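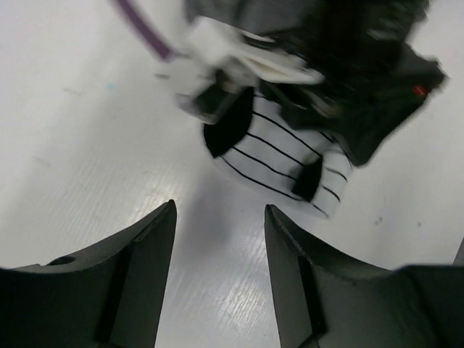
Open Day at the Geum Clothing Rooms, Jilavitz

Visits > Jilavitz > Textiles and Mending

Posted May 31, 2022 by Si-eun Ra

The Geum Clothing Rooms take in used clothes, sort them, fold or mend them, and sell them on by the bag or by the piece. They open the back part of the building to the public twice a year, and I missed the January one because the road from Broramau was closed. I went to this one with Gyu-bin Yeom, who drove.

The building is the old bus ticket office on the east side of Jilavitz. Parking is in the gravel lot behind it and the entrance is on the street side, so you have to walk all the way round. There was a sign-in sheet and a box for coats. We were put in the second group, and had to wait near the shop racks until the first group came out.

The shop

The shop is the part most people know. Shirts hang by size, pants are folded on shelves, and children's things are in crates on the floor. Prices are by color of tag. I asked what a yellow tag meant and was pointed to the card on the wall, which I had walked past. Most adult shirts were 2 dollars. Coats are priced one at a time and cost a good deal more.

There are two fitting rooms with curtains. One was closed for the day and being used to store folding chairs.

Receiving

Kyung-hwa Min took our group through. She has worked at Geum for seven years and started in receiving, where the bags come in through a side door and are weighed on a floor scale. The weight goes on a slip that stays with the bag until it is emptied. The bag she used to show us had come in at 89 pounds, and turned out to have a set of curtains and a bathroom rug at the bottom.

Rugs are not supposed to be donated. They go in a separate bin and a dealer picks them up. Shoes also go separately, tied together by the laces if they have them. She asked us to do that at home before bringing them in, as a lot of single shoes come through and the other one shows up in a different bag if it shows up at all.

Receiving was the coldest room in the building with the side door open. It smelled of cardboard and detergent.

The sorting tables

After receiving, the clothes go to the tables. I had expected bare wood or metal benches, but the tabletops are white and smooth, with a faint grain running through them if you look from the side. They are shiny enough to throw back the ceiling lights in streaks. Kyung-hwa Min said they used to sort on gray tables and kept missing stains on dark clothes and lint on everything else. With the white ones, whatever falls off the clothes can be seen. The tables do collect specks and smudges during the day and get wiped down at lunch and again at closing.

Pale clothes are the harder case on a white table. White cotton with thin black stripes is easy enough to find by its stripes, but a plain white sock can sit there in full view while people look for it. They get around this by sorting whites last, when the table is otherwise clear, and by looking for the shadow at the edge of the cloth.

The order of work at the table goes like this. Tip out a small pile. Pull out anything that is not clothing. Turn everything right side out. Check cuffs, collars, underarms and knees. Then it goes to one of the carts behind you: shop, mend, wash again, or rags. Socks go in a basket of their own at the end of the table and are paired later by whoever is free.

Visitors were allowed to try. I was slow. My mistake was shaking each item out before looking at it, and the man next to me, Si-woo Kang, showed me how to lay it flat and smooth it once with the side of the hand so that a hole or a pulled thread shows up. He does the sorting four mornings a week. He also told me not to trust a cuff until I had unrolled it. People roll their sleeves to hide a frayed edge and then forget they did it.

I put a gray sweater in the shop cart and he took it out again. It had moth holes along the hem.

Striped things

Somebody in our group asked about stripes, and this took up more time than I would have guessed. Thin stripes are useful for a sorter, as they show when a garment has been stretched or twisted in the wash. On a sleeve in good shape the lines run evenly round the arm. If they drift toward the cuff, the seam has turned, and the shirt will never hang straight again. Those still go to the shop but with a lower tag.

In mending it is the other way round. A patch or a dart on a plain shirt hardly shows, and on a striped one every line has to meet. Myung-ja Ban, who runs the mending room, will send a striped shirt back to the sorting table if the tear crosses more than a couple of lines, unless it is a really good shirt.

Mending

The mending room is upstairs and small, so we went in by halves. There are sewing machines along the window and a shelf of thread sorted by color, with a jar for odd buttons. Myung-ja Ban was replacing a zipper when we came in and kept going while she talked, which suited me, as I have never managed a zipper that lay flat. Her advice was to baste it first and take the time over that. She uses a contrasting thread so that she can find it all when she pulls it out.

She showed us a sock darned over a wooden egg and passed it round. They do not darn socks for the shop, since it takes far longer than the sock is worth. She does it for the class, which runs on the first evening of each month and costs 7 dollars with thread and needles included. You bring your own socks. They should be clean.

The button jar is for anybody. I found one that matched my cardigan and was told to take it.

Folding and bagging

Back downstairs the last stop was folding. They use a piece of stiff card for shirts so that all of them come out the same width and fit the shelves. Long sleeves go straight down the back, never crossed, or the stack leans. Gyu-bin folded a pile and got it right, and I did the one beside him and mine leaned.

Clothes that have been in the shop for two months without selling are packed in clear bags and sent to the Jenduron depot, where they are sold by weight. Very little seems to be thrown out. Rags are cut up and sold to garages in Broramau in bundles.

Practical notes

The tour took a bit over an hour. Wear something warm for receiving. The stairs to the mending room are steep and there is no elevator, but one of the menders brought a few pieces down for a woman who could not manage them. Coffee and rice cakes were served in the shop at the end. Restrooms are by the side door.

They take donations on open days as well, but only before noon. We had brought two bags and got there in time. Mine had a rug in it, which I took home again.

Comments

Hana P.
Do they take bedding? I have a closet full of sheets from my mother's house, all clean. Their phone just rings.

Si-eun Ra
Sheets and pillowcases yes, pillows and comforters no. There was a list taped up by the scale. Try calling in the morning.

redbarn_lou
I went to the January one and the upstairs was closed, so it's nice to read what's in there. Is the darning class full?

Myung-ja Ban
We have room in the next class. Please bring wool socks if you have them, thin cotton is hard to learn on.

T. Okafor
That white and black stripe in the photo, is that a sleeve or a sock? I can't decide.

Si-eun Ra
I can't tell from the picture either. Could be a cuff.

redbarn_lou
Thanks, signed up. Bringing my husband's hiking socks, he has gone through every heel.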